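The ferry to Linow had stopped running at noon on account of the wind, so Marthinus Gumede stayed a second night in Hasalwood. He had come to buy his uncle's boat. His uncle had died in December and left it to Dumisani Rampersad, a man none of the family had met.

Rampersad wanted 2,000 for it. Marthinus had 78 in his wallet and the rest in an envelope inside his coat. He had kept the coat on all through the first visit, and Rampersad had not asked him to take it off.

"She leaks," Rampersad said. "I told you that on the phone."

"You said a little."

"It was a little then."

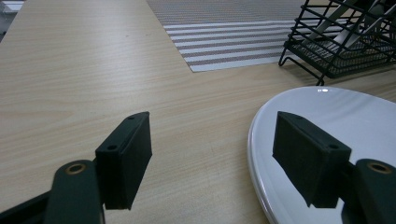

They walked down to the harbor before dark. The boat was called Kekana, after the village where his uncle was born, and the paint on the last two letters had gone. She was 29 feet long. Marthinus got down on his knees on the dock and put his hand flat against the hull. He didn't know what he was feeling for. His uncle used to do it.

"He talked about you," Rampersad said. "He said you got seasick."

"I was nine."

"He said you were sick on his shoes."

Marthinus stood up and asked how the two of them had met. Rampersad said they had worked the same winter at the Grimora cannery, on the night line, and after that they had just kept eating supper together. That had gone on for over 2 years. He said it the way he had said the boat leaked.
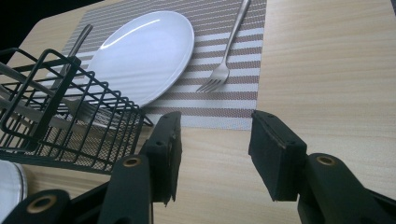 The wind was worse when they got back to the house. Rampersad put the kettle on and went to find a blanket for the couch. Marthinus sat down at the table, where a round white plate had been set on a striped placemat, and took the envelope out of his coat. He laid it beside the plate. Then he took the coat off and hung it on the back of the chair.

Rampersad came in with the blanket and looked at the envelope.

"You haven't seen the engine," he said.

"Does it run?"

"Some days."

"We can look at it in the morning," Marthinus said, and he got up to see to the kettle.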